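Household Cardboard Recovery in Irville
Student Project Report
Elin Vaughan, Aled Nicholas and Maksym Fedoruk
Project adviser: Blair Leckie

1. Purpose

The project examined how residents of Irville dispose of cardboard and how much of it is accepted at the town drop-off site. The work was carried out during the fall term and completed in December.

2. Method

Printed surveys were delivered to 327 households in the Varela neighborhood. Respondents were asked where they take their cardboard, whether they flatten it, and whether they remove tape and labels first. The team also inspected 1,236 boxes at the drop-off site over 3 visits. Each box was recorded as clean, taped, wet or food-stained. Site supervisor Trefor Bevan provided access and explained the sorting rules in use there.

3. Findings

Completed surveys were received from 100 households. Most respondents flatten their boxes before disposal. Few remove the tape, and many did not know that the site asks them to do so. Wet cardboard was recorded mainly on the visit that followed heavy rain, when the outdoor containers had been left open.

Taped boxes formed the largest group in the inspection. Small strips of tape are tolerated under the site rules, but boxes covered with wide bands are set aside for hand sorting.

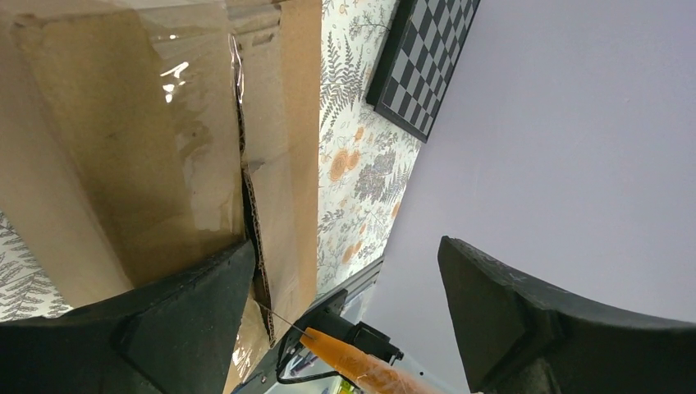

Figure 1. Cardboard box with a wide band of clear packing tape. The corrugated layer is exposed along the flap edge.

4. Recommendations

The team recommends that the tape rule be printed on the sign at the site entrance and that the containers be fitted with lids. A second survey should include apartment residents, who were not reached by this one.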